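Folding and Storing Clothes When Space Is Short
Posted in Bedroom and Laundry, 25/04/2019

Most of these tips come from living in an apartment with one closet, a three-drawer dresser and no linen cupboard. None of them need special equipment. If you have more room than that, skip the section on under-bed storage and read the rest.

Before You Fold
Let everything cool after it comes out of the dryer. Warm cotton holds whatever crease you put into it, including the ones you didn't mean to. Shake each piece once by the waistband or the shoulders, close zippers, and fasten the top button on shirts. Empty the pockets again even if you checked them before the wash.

Sort by person first and then by drawer. It takes a few minutes longer at the start and you only walk across the room once per pile.

Picking a Surface
A kitchen table is the right height for most people but is usually covered in something else. An ironing board is too narrow for anything but shirts. I fold in the bedroom, at the bed, with the piles going straight into the dresser when I'm done. If your back complains, kneel on a cushion or raise the work on a firm board laid across the mattress. A soft mattress lets the fabric sink, and the edges come out crooked.
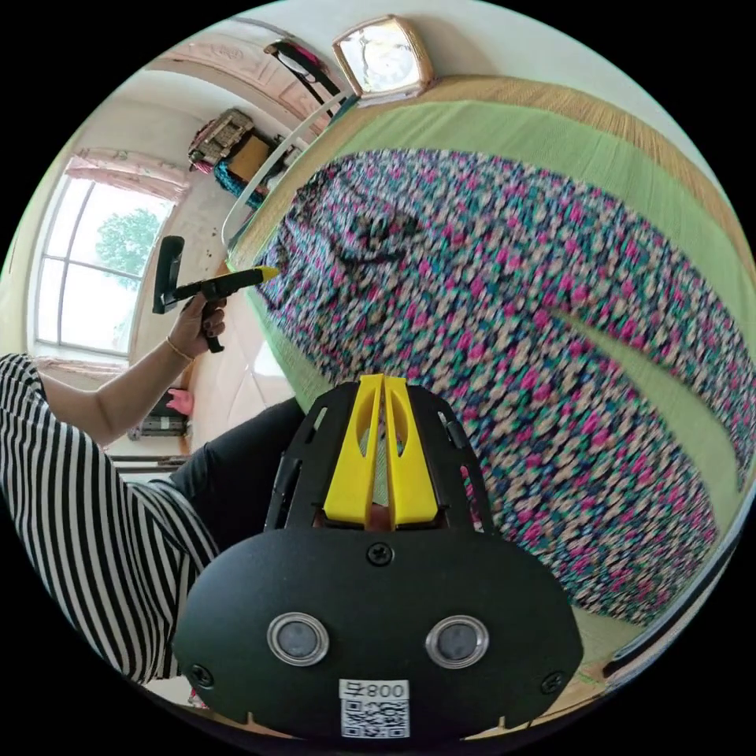
Pants
Lay them flat with the front facing up and smooth the legs from the waist down. Fold one leg over the other so the seams match. Tuck the crotch point in to make a straight edge, then fold the hem up to just short of the waistband. Fold in half again, or in thirds for a shallow drawer.

Thin summer pants in rayon or light cotton slide apart when stacked. Roll them from the hem instead and stand the rolls on end. Elastic waists should go on the outside of the roll.

Hang wool trousers. A folded crease in wool needs steam to get out, and the Skandetis clip hangers I bought in June still grip well. The cheaper ones left marks on the waistband.

Shirts and Sweaters
Face down, sides in, sleeves back along the sides, then up from the bottom in two folds. Knits are never hung in this house. A heavy sweater grows at the shoulders on a hanger and will not go back.

If you store sweaters over the summer, wash them first. Moths go for wool that has sweat or food on it. Cedar blocks lose their smell after a while and can be sanded lightly to bring it back. Don't let the wood touch pale fabric directly. A sheet of tissue between the two is enough.
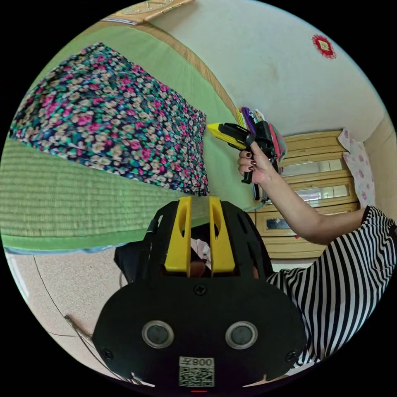
Rupert Lanz wrote in to disagree about the tissue. He uses old pillowcases, one sweater to a case, and says tissue tears by the second season and ends up in the bottom of the box. He also washes his cedar blocks in plain water and leaves them to dry for a day before sanding. I haven't tried the washing, but the pillowcases are a good use for odd ones.

Under the Bed
Measure the clearance at the lowest point of the frame, including any center rail. Boxes with wheels need a little more height than the label says. I have 3 of the flat Stisier boxes and they are fine on bare floor, less so on carpet.

Put a list inside the lid, written in pencil so it can be changed. Heavy things go in the box nearest the edge. Leave out anything you need more than once a month, as you will stop putting it back.

Low beds and platforms with no clearance are better served by a flat basket at the foot. Vacuum behind it when you change the sheets.

Floor and Bed Mats
Straw and other woven mats should be wiped with a cloth wrung out almost dry, going with the weave. Stand them on edge near an open window afterward. Never store one damp, and roll it loosely with the cloth border kept flat so it doesn't curl.

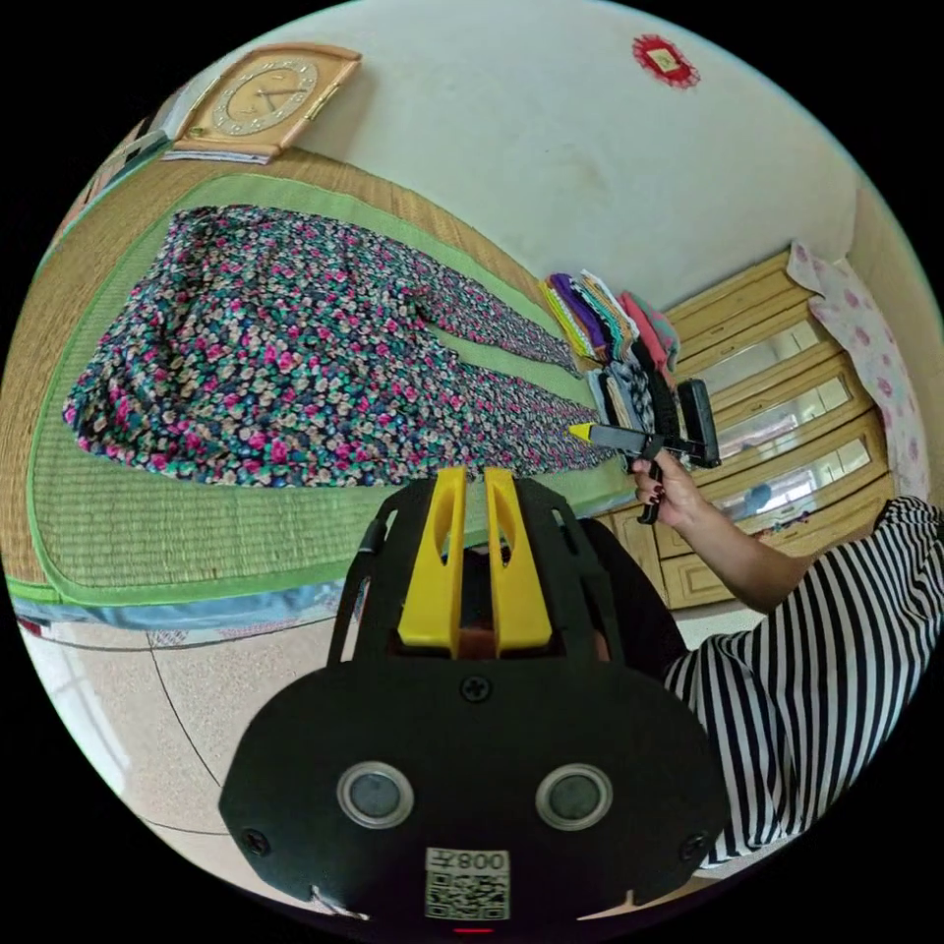
Can printed pants go in the dryer with everything else?
Turn them inside out, use low heat, and take them out while the waistband is still slightly damp. Dark prints fade first along the seams, where they rub against zippers and heavier clothes. Air drying in the shade is slower and keeps the color longer.

What about vacuum bags?
Good for comforters, bad for down and for anything with a pressed crease. Open them after one season and let the contents air for a day.

Next time: getting candle wax out of a tablecloth.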